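Laundry and Folding Assistant, Part Time
Becerra Linen and Garment Care
Posted 21 July 2019
Reference 2479

Becerra is looking for a folding assistant to join the finishing room at our Kotar Street site. We handle work shirts, T-shirts and table linen for cafes, gyms and small hotels. The position is part time, with a view to more hours over summer.

What you will be doing

Most of the shift is spent folding T-shirts. Each shirt is laid flat on the table, collar away from you, and smoothed from the middle out to the sleeves before the first fold. Sleeves go in, then the sides, then the hem comes up to the collar. Folded shirts are stacked in lots of 10, tagged with the customer's number and put on the outgoing shelf.

You will also check for marks, pulled seams and missing labels. Anything doubtful goes in the tray for Jhair Zapata, who runs the finishing room. Dark colours are folded separately and the table is wiped down before you change over to whites.

From time to time you will help with packing and answer the phone at the desk.

What we are looking for

You don't need laundry experience. We will train you over your first three shifts. You should be able to stand for most of a shift, lift a full bag of linen and keep a steady pace. Neat work matters more to us than speed in the first month. Basic English is needed for reading tags and order sheets.

Conditions

Shifts start early and finish by mid-afternoon. Work shirts and an apron are supplied, but please bring your own closed shoes. There is a kitchen with a fridge and microwave, and free parking behind the Drevach building next door. Casual rates apply for the first three months, after which we can talk about a permanent part-time arrangement.

How to apply

Send a short letter and the name of one referee to Heriberto Rengifo at Becerra, 401 Kotar Street, or drop them in at the front counter. Please quote the reference number and tell us which mornings you can work. Applicants we wish to meet will be asked to come in for a paid trial hour at the folding table.

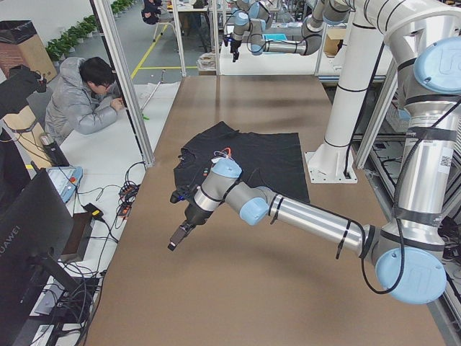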